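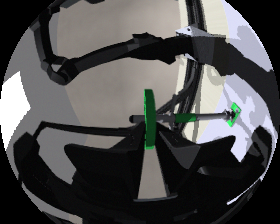 Phones & Handsets > General > Busent Gasser announced, "two weeks on standby"

tollbridge_9
3 Nov 2024
So Busent finally put up a page for the Gasser. Small phone, flat sides, real number keys, screen on the front that does maps and messages and not much else. They claim 11 days of standby and 40 hours of talk. The headline on the same page says two weeks. Which is it? I have read the thing twice and can't find a footnote.

Launch is January. No price.

marrowfat
Standby numbers are always measured with the phone in a drawer, one bar short of dead, with everything switched off. My last Busent was rated for nine days and I got four if I was lucky. I'd cut whatever they print in half and then see if you still want it.

kc_lowell
I like it! I've wanted a small phone with keys for years and I don't care if it's called Gasser or Toaster, I'd carry it. Everything else in the store is the size of a roof tile (and my thumbs are not getting any longer). The flat sides look great too.

tollbridge_9
You'd carry it at any price?

kc_lowell
No, obviously not at any price. But they haven't said a price, so I'm allowed to be happy until they do.

pewter.dial
Has anyone asked who makes the keypad? The Zarnness had the same layout, same slanted 5 key, and those keys started double-typing inside a year. Mine would put two e's in everything. Support told me to blow on it.

marrowfat
Zarnness keypads came from Dinomik, as far as I know. If Busent is buying from them too I'm out.

hexnut_ohio
Do you have a source for that or is it one of those things that got said here once and stuck? I had a Zarnness for three years and the keys were fine. The hinge on the belt clip broke, but the keys were fine.

marrowfat
It was printed on the ribbon inside mine. I took it apart when it started missing the 7.

hexnut_ohio
OK, that's fair for yours. It still doesn't tell us a thing about this one.

pewter.dial
Same slanted 5 though. I'd bet a sandwich on it.

oldcarrier
What bothers me is the line about "up to 7 years of updates." Updates to what? It runs their own system, it has maps and messages. The last Busent with their own system got two patches and then the download page went dead. "Up to" is doing all the work there. Zero is also up to seven.

kc_lowell
Maybe they learned from it? Companies do sometimes.

oldcarrier
Maybe. I'll wait and see a patch come out before I give them credit for one.

tollbridge_9
I wrote to them about the standby thing. Got back a form letter thanking me for my interest in the Gasser family. There's a family now.

hexnut_ohio
For what it's worth, the page has changed since this morning. Headline now says "up to two weeks." The 11 days is still in the spec table.

marrowfat
So they read the email and added two words – cheaper than a bigger battery.

kc_lowell
Still want one. Does it have a headphone jack? I can't tell from the spec table and the drawing only shows the left side.

pewter.dial
Table says "audio: yes."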